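Skurkel meals round to keep going through summer, menu to shrink

9 Jul 2024

Hot lunches will carry on being delivered in Skurkel over the summer after all, but there'll be less to choose from and the van will be going out earlier.

The district council confirmed it this morning in a two-page notice, put up on the library door and then online an hour or so later. The round had been due to stop at the end of July while the kitchen at Ambrose Hall has its floor taken up. Customers were told so by letter in the spring. Many of them had already made other plans, or said they had none to make.

Now the cooking moves to Eltar for six weeks. The old school kitchen there, shut to pupils but still with its ovens and its cold room, passed its inspection last week. Drisora, the firm that runs the round for the council, will send its own cooks up.

At the last count 251 households in Skurkel and the villages were signed up for a hot lunch. Of those, 92 take one every day of the week. The rest dip in and out. A few only have the fish.

What changes

The choice of mains goes from four to two, one with meat or fish and one without. Puddings stay but custard doesn't, at least not hot custard, as Eltar has only the one hob working and it is needed for gravy. There will be cold custard in pots. Soup is off until the autumn.

Vans leave Eltar at half past ten, so anyone on the Skurkel end of the route should expect a knock before noon. At the moment most people get theirs between twelve and one. People at the top of the valley, who are usually last, will now be first, and may get lunch by eleven. The council says meals can be kept in their covered trays and warmed through later, and a sheet explaning how will come with the first delivery.

The price stays put. So does the way of paying, by the month or to the driver, though drivers have been asked to carry less change and would like the right money if you've got it.

Special diets — soft meals, low salt, gluten free and so on — are not affected. Those are made up separately and will come from the same supplier as before. Anybody who has had a soft meal up to now will get a soft meal, with no need to ring up and ask.

The sandwich tea, which some customers have dropped off with their lunch to eat later on, is being kept too. White or brown. Egg is back on the list after a gap.

"I did not want to be the one to stop it"

Darlene Després took over the round for Drisora in January. She had not expected to spend her first summer looking for an oven.

"We looked at four kitchens," she said, talking by phone from the Eltar car park while a delivery of shelving went in behind her. "One was lovely but the door was too narrow for the trolleys. One had a wedding in it every weekend. One, I won't say which, you would not have eaten out of it. And then Eltar, which I'd driven past I don't know how many times."

The school closed two years ago and the building has been used on and off since for a playgroup and a furniture sale. Gas had to be put back on. The cold room needed a new seal. Després said the bill came to £2000, shared between the council and the firm, and that she would have gone higher.

"I did not want to be the one to stop it. You stop for six weeks and some of them don't come back to you. They get used to toast."

She said drivers had been raising it since the letter went out. For a fair number of people on the list the driver is the one caller they can count on, and the job has always been a bit more than handing over a lunch. Light bulbs. A jar lid. Ringing the surgery if someone isn't answering and should be.

Mixed feelings on the earlier time

Not everybody is delighted. Outside the chemist's on Mill Street, a woman of eighty-six who has had the lunches since her hip went said she was glad of it but eleven o'clock was "a breakfast time" and she didn't hold with reheating gravy. She'd be having hers at one as usual, out of the oven, and it could taste how it liked.

A man waiting for the Eltar bus said he'd already paid his niece's petrol to come over and cook in August and he wasn't about to tell her not to. He liked her cooking. He would think about it.

And two sisters who share a bungalow at the top of the valley were very pleased. Theirs has been arriving gone one o'clock for most of the year, sometimes nearer half past, and the younger of the two takes tablets that have to go down with food. First on the round would suit them nicely. They asked if it could be kept that way. (Després, asked the same thing, said she would look at it, which she repeated twice.)

There was also some grumbling about the loss of soup. Leek and potato in particular. Seems it's the thing people order extra of, even in hot weather, and put in the freezer.

Why the floor has to come up

Ambrose Hall was built on a slope and the kitchen end has been sinking slowly towards the river for longer than anyone now working there can remember. Tiles near the back door have been lifting. A crack that was filled over the winter opened again by Easter, and a surveyor's report in the spring said the drain under it had gone and was washing out the ground beneath.

Work starts on the day after the last lunches are cooked there. The drain comes first, then a new base, then a floor that can be hosed down. The council hopes to have the sinks moved to the opposite wall while it's all up — the cooks have asked for that for years so they aren't carrying full pans past the door.

The main hall stays open. Dancing, the blood donor sessions and the quilt show are all going ahead, with access from the front only. Groups that normally use the kitchen for teas will need to bring flasks or use the urn on the stage, and the urn has to be booked. Car park loses its back row to the skip.

If the drain is worse than expected, and nobody will know until they dig, the six weeks could be eight. Eltar is available until the end of the year so lunches would not be interrupted a second time, the notice says.

Bags, trays and lids

One more change, and this one is staying after the summer. From the start of the Eltar cooking, trays will be collected, rinsed or not, and sent back for recycling instead of going in customers' own bins. Drivers will carry a sack. Leave the old one on the step or hand it over at the door, whichever's easier. Lids can go in as well. Foil can't, that still goes in the green box.

The change follows complaints that bins were overflowing in the sheltered flats by the station, where more people take the lunches than anywhere else in town and the collection is only once a fortnight. 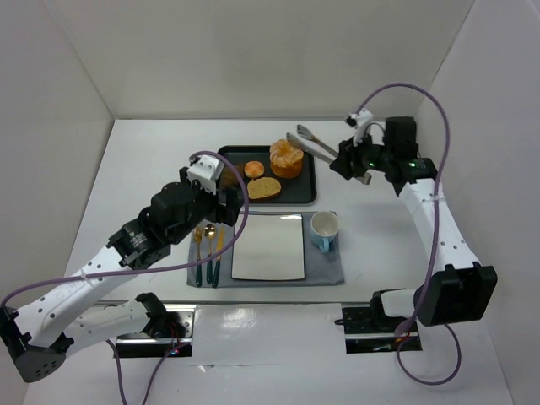
A tray of food on a white tabletop, with robot arms on either side.

Insulated bags are being replaced at the same time. The old ones have split at the corners and the zips stick. Drisora has ordered 145 new ones, in dark blue, and says the old bags can be had for nothing by anyone with a use for them. They'd do for an allotment or for keeping frost off a pot. Ask at Ambrose Hall before the builders get there.

How to sign up, or stop

Anyone living in the Skurkel area who finds it hard to shop or cook can ask to go on the round. You don't have to be a pensioner, and you don't need a doctor's note, although a lot of people still think you do. Short stints are fine. People coming out of hospital often take it for a fortnight and then give it up.

Forms are at the library, both surgeries and the post office in Eltar. Or ring the council and someone will fill it in for you over the phone. Allow three working days before the first lunch comes.

Existing customers needn't do anything. Those who rang in the spring to cancel for the summer will be rung back, starting this week, to see if they want to be put back on. If you told the driver and not the office, please ring the office as well, just in case it wasn't written down.

Menus for the first fortnight go out with the next round. Cottage pie on the opening day, with a cheese and onion bake for those who don't eat meat, and carrots, and a plum crumble. The cold custard is optional.

A drop-in about the building works is being held in the front room at Ambrose Hall later in July, time to be fixed. Plans for the new kitchen will be on the wall, there will be someone from the contractors to speak to, and tea, from the urn.

Correction: an earlier version of this story said the van would leave Eltar at half past nine. It is half past ten.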